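Grasp ranking after the second data pass

The Fikulow model was retrained with 302 corrected labels. These are grasps the first version scored highly and which then failed at lift. The corrections went in alongside the original 2000 attempts, with no change to the network or to the candidate sampler.

The failures were mostly of one kind. The sampler proposes a grasp on the rim of a thin object, the depth estimate there is poor, and the fingers close a little too high. On open shapes the ranker had learned to like the rim anyway.

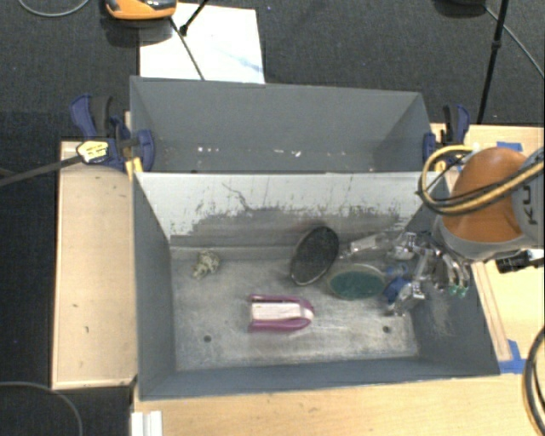

Prelar, August

The bin is clamped at the divider on both sides, so its pose can be treated as fixed for a whole run. The front compartment is the harder one for segmentation. Its bottom is scratched and stained, and the older version sometimes returned a scratch as an edge. Clear and shiny parts remain the worst case, especially close to another object.

I ran 500 attempts with each of the 2 models, using the same object pool and a fresh arrangement for each attempt. The retrained one came out ahead on rim grasps and level on everything else. Crumpled items showed no difference that I would defend — the spread between sessions was larger than the gap.

Next is a run with Drilleo as the sampler. The ranker weights will stay frozen for that, and the Saturday logs will be the baseline.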